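Sturside Substation Test Programme
Progress report to the Dutport Energy Skills Fund, April

We are really pleased with how this quarter has gone. The insulation test set arrived from Panyasiri in good order, passed its acceptance checks first time, and has been out on site nearly every week since. Your grant paid for the set, the long leads and the calibration, and all of it is earning its keep!

The main job was the cable survey at Sturside. We have now tested 3887 metres of underground cable, with readings taken at both ends and logged the same day. Two sections gave low insulation values. One was a damp joint, which the site crew has remade, and it now reads well above the pass mark. The other is still out of service while we wait for a replacement length.

Battery life was our big worry in the bid, and it has been a lovely surprise. The set gets through a full day of 5 kV tests on one charge, with enough left over to print the results in the van. The automatic discharge has also made life easier for newer technicians, who can watch the voltage fall on the display before they go near the clamps.
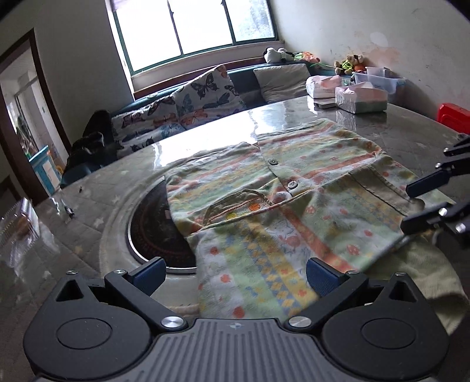 Training has moved along nicely too. Five technicians have completed the practical course and are signed off to test on their own, and two more are halfway through. We rewrote the worksheets after the first group (the section on temperature correction was far too long) and the second group finished with time to spare.

Not everything is on schedule. The Jullari switchroom tests slipped because the outage was moved, and we used that gap to go back over the older Sturside records. The lead reel is stiff and needs a better handle. We also spent £600 more than planned on lead sets, after finding that the standard ones were too short for the taller transformer bushings. This has been covered from the travel budget, so the total is unchanged.

Next quarter we plan to:
finish the Jullari switchroom
retest the replaced cable section at Sturside
send the set back to Panyasiri for its calibration check
run the practical course again for the Dutport depot

The full test log and the spending sheet are attached. We would be very glad to show you the set at work at Jullari once the new outage is agreed.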